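I called Isla Niven in November, a little before noon, and she picked up with her mouth full of toast. "Sorry, sorry, go ahead," she said, and we were off! Niven draws *Rosanholm*, the fantasy comic I've been shoving at friends for years (111 issues, and I own every one), and Godine is finally turning it into an animated series.

She's wanted this for ages. An earlier version at Donati fell apart after two scripts. "They kept asking if the moth could talk," she told me. "The moth can't talk! That's the whole book." She laughed, but I got the feeling it still stings a little.

The new writer is Balthasar Hämmerli, and she adores him. "He called me up to argue about issue 12. I thought, oh good, somebody read it."
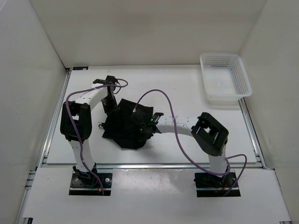 ## On what's changing

The first season covers the Asalville chapters, so if you're hoping for the ice war (me, I'm hoping for the ice war), you'll have to wait. Niven has seen five finished minutes and says the colors made her cry. "I drew it in black and white because I was broke," she said. "Now the river's green. I always knew it was green."

I asked who's voicing the ferryman and she went very quiet, then offered to tell me about her toast instead. I let her. It was rye, with plum jam.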